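Gundisgate Room Hire: Frequently Asked Questions

How do I book a room?

Fill in the request form or call the office between 8 a.m. and 7 p.m. We confirm by email, normally the next working day. Your date is held once the deposit is paid. Requests made by text message are not treated as bookings.

What rooms do you have?

There are two. The Grambridge Room is the larger one, at 576 square feet, with a kitchenette next door. The Vondráček Room is upstairs and suits classes, meetings and small parties. There is an elevator to the second floor.

How long is the minimum booking?

Two hours. Setup and cleanup count as part of your time, so a party that runs from 2 to 5 usually needs a booking from 1 to 6. If you run over, we charge for the next full hour.

Can I decorate?

Yes. You may bring balloons, banners, tablecloths and fabric backdrops. Clips, string and removable putty are fine. Nails, staples, duct tape and glue are not, and neither is loose glitter or confetti. Helium balloons must be tied to a weight.

Fabric panels held up with clips are easy to put up and leave no marks on the paint. Large foam letters are light enough to fix to the cloth itself. Please check that nothing is hung from the sprinkler heads or over an exit sign. 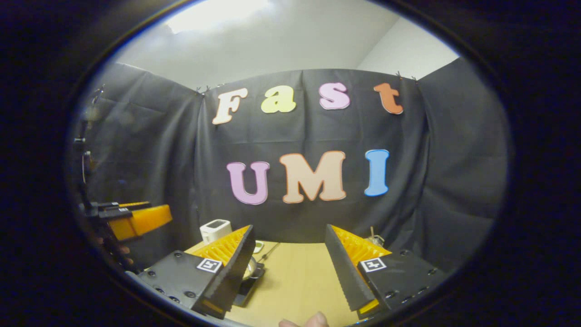

Can I bring my own food?

Yes, and you can use any caterer you like. The kitchenette has a refrigerator, a microwave and a sink, but no oven. Alcohol is allowed at private events if you tell us when you book — we need to add it to the agreement. It may not be sold.

Do I need insurance?

Private parties do not. Classes, ticketed events and anything with a paid entertainer do, and we ask for a copy of the certificate seven days ahead.

What happens if I cancel?

Cancel more than 8 days before your booking and we refund the deposit in full. After that we keep half. You can move your date once at no charge if the new date is free.

Is music allowed?

Until 10 p.m., with the windows closed. Live drums are limited to the Grambridge Room.

Where do guests park?

The lot behind the building is free after 5 p.m. and all day on weekends. At other times, use the meters on the street.

Who do I contact about a regular booking?

Write to Radomír Beneš at the office. Weekly groups pay a lower rate, and the Thursday evening slots tend to fill first.

Contact | © Gundisgate Room Hire | Back to top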